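Home | Issues | Authors | Submit | Search

Filed under: Early Childhood / Play Materials

3. Wear and Replacement of Pretend Food in Shared Playrooms

3.1 Background

Pretend food gets handled more than most other items in a playroom. It is carried, stacked, dropped and put in the mouth, and it is washed more often than blocks or puzzles. Earlier work on play materials has mostly dealt with what children do with them. Much less has been written on how long a set stays usable, or on how staff decide that a piece should go.

We looked at this question in two playrooms, Bellwood and Myklebust, over 34 weeks. Both rooms serve children between two and five years old. Both bought their pretend food new in September, and both kept a written log of pieces taken out of use. The rooms differed in how they cleaned. Bellwood wiped each piece by hand with a damp cloth and mild soap. Myklebust soaked the whole set in a tub at the end of the day and left it to dry on a rack overnight.

3.2 What staff wrote down

The logs gave four reasons for taking a piece out: cracked, missing part, sticky, and paint. The last of these caused the most disagreement. At Bellwood, a piece with worn paint stayed in the bin as long as the surface felt smooth. At Myklebust, the lead teacher removed any piece on which a child could lift the paint with a fingernail. Neither rule was written down at the start of the study, and new staff learned it by asking.

Yichen Li read both logs and sorted the entries. Where an entry said only "old" or "bad," it was left out of the comparison.

3.3 Where paint wears first

Staff in both rooms said that corners and edges went before flat areas. Fruit and vegetable pieces with a wide painted face were named more often than bread or eggs, which tended to be a single color all the way through.

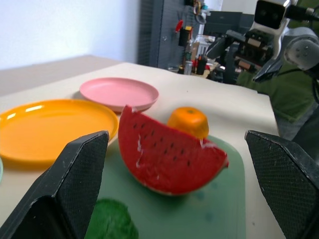 Figure 3. Toy watermelon slice with worn surface paint.

Paint loss does not have to be spread over the whole piece to be noticed. Small worn areas near a corner or along a side stand out when the base under the paint is lighter than the color on top. On the slice in Figure 3, the scuffed patches show white against the bright red face, near the upper left corner and down the right side, while the rows of small black seed marks still make it easy to tell what the piece is meant to be. By the Bellwood rule, such a piece would stay if it felt smooth. The Myklebust rule would call for a fingernail check first.

3.4 Limits

Two rooms are too few to separate the effect of washing from the effect of handling. The logs also depended on who was on shift.

Related items
Storage Bins and Cleanup Time in Mixed-Age Rooms
The Zenia Play Kitchen Survey: Methods
Labeling Shelves for Children Who Do Not Yet Read
Wukex Reading Corner Notes, Part 2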